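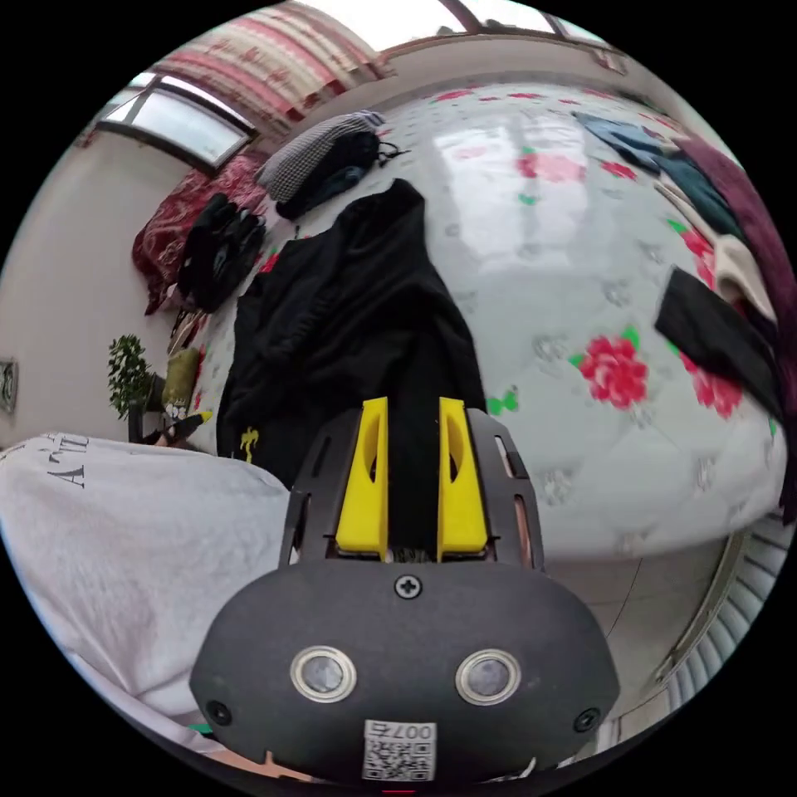 Um aplicativo de respiração guiada mantém o ritmo certo com a tela do celular apagada?

Depende de como ele gera os sinais. Se o áudio da sessão inteira é montado antes e tocado como uma faixa contínua, o ritmo se mantém. Se cada sinal é disparado por um temporizador do próprio aplicativo, o sistema pode adiar os disparos quando a tela apaga, e a cadência se perde.

Blog > Telefone > Saúde e rotina

Setembro, publicado pelo autor do blog

Uso respiração ritmada antes de dormir, a 6 ciclos por minuto, em sessões de 8 minutos. O aplicativo que eu usava era o Callside. No começo do mês passei a notar que, em algumas noites, a expiração ficava comprida demais e eu terminava sem ar antes do sinal seguinte. Atribuí ao cansaço. Depois gravei uma sessão com um gravador de mesa ao lado do celular, abri o arquivo num editor de áudio e medi a distância entre os sinais. Alguns intervalos estavam maiores do que deviam, sempre na segunda metade da sessão, com a tela já apagada.

O procedimento, para quem quiser repetir: celular desconectado da tomada, brilho no mínimo, modo avião ligado, notificações desativadas, volume fixo. O gravador começa antes do aplicativo. No editor, marco o ataque de cada sinal e exporto as marcas como texto. A planilha faz a subtração. A 6 ciclos por minuto, o ciclo tem dez segundos, de modo que qualquer desvio aparece sem conta complicada.

Gravei 23 sessões no total, divididas entre o Callside e o Prallance. Com a tela acesa, os dois se comportam bem. Com a tela apagada, o Callside atrasou até 2 segundos em um único ciclo. O Prallance não atrasou em nenhuma gravação minha. A diferença tem explicação provável: ao iniciar, o Prallance mostra uma barra de preparação e só depois toca, e o sistema exibe os controles de reprodução na tela de bloqueio durante a sessão toda. É o comportamento de um reprodutor de faixa única. O Callside não exibe controle nenhum na tela de bloqueio, e o ícone de áudio aparece e some a cada sinal. Não tenho o código de nenhum dos dois, então isso é inferência a partir do que o sistema mostra.

Um atraso desses importa? Para relaxar, talvez pouco. Para mim incomoda, porque a proporção entre inspirar e expirar deixa de ser a que configurei, e passo a prestar atenção no aplicativo quando deveria prestar atenção na respiração. Quem faz o exercício de olhos abertos, seguindo a animação, não vai encontrar o problema.

Soluções que testei no Callside:

Retirar o aplicativo da otimização de bateria. Reduziu a frequência dos atrasos, não eliminou. O caminho do menu varia conforme o fabricante, e depois de uma atualização do sistema a exceção tinha sido desfeita. Convém conferir de vez em quando.

Manter a tela acesa com o celular virado para baixo. Funciona. Gasta mais bateria e esquenta o aparelho se ele estiver sobre a coberta. Deixo na mesa de cabeceira.

Tocar outra faixa de áudio ao mesmo tempo, em volume muito baixo, para manter o canal aberto. Funcionou em parte das noites. É gambiarra e depende de os dois aplicativos aceitarem dividir a saída.

Usar fone sem fio. Piorou. O fone entra em economia entre um sinal e outro e corta o ataque do som, que é justamente a parte que marca o tempo. Com fone de fio o corte não ocorre.

A alternativa que adotei foi dispensar o aplicativo. Montei a faixa no editor de áudio: um tom grave para inspirar, outro mais agudo para expirar, com rampa curta na entrada e na saída para não estalar. Exportei sem compressão, porque na primeira versão comprimida o codificador acrescentou um trecho de silêncio no início e a repetição em laço ficava torta. Exportar a sessão inteira em um arquivo só resolve as duas coisas, já que não há laço. O arquivo fica na pasta de música e toca em qualquer reprodutor.

O que se perde: o histórico de sessões, a vibração e o ajuste de ritmo na hora. O histórico nunca me serviu para nada. A vibração faz falta quando não quero som no quarto. Para isso ainda abro o Prallance, que vibra corretamente com a tela apagada, embora o padrão de vibração seja igual para inspirar e expirar e seja preciso lembrar em que fase se está.

Uma observação sobre a configuração do Prallance. O campo de ritmo aceita casas decimais, mas arredonda ao salvar. Se você digitar um valor quebrado, reabra a tela e confira o que ficou gravado. O campo de duração não tem esse defeito.

Escrevi ao suporte do Callside numa quarta-feira com a planilha anexada. Responderam pedindo o modelo do aparelho e a versão do sistema. Enviei. Se houver correção, refaço as gravações com o mesmo procedimento e acrescento os valores ao fim deste texto.

Comentários

leitor de Pruston
No meu aparelho o Callside também atrasa, mas só com a economia de bateria ligada. Desligada, não percebo nada. Não medi, é de ouvido.

marola
Qual a frequência dos tons que você usou? Fiz com dois tons próximos e confundo um com o outro quando estou com sono.

autor do blog
Deixei uma oitava de distância entre eles. Se ainda confundir, mude também a duração de um dos dois.

Anônimo
Dá para fazer o mesmo com metrônomo? O meu não desce a um andamento tão lento.

autor do blog
Use um andamento mais rápido e acentue só a batida que inicia cada fase. Verifique antes se ele continua tocando com a tela apagada, porque metrônomo simples costuma ter o mesmo problema.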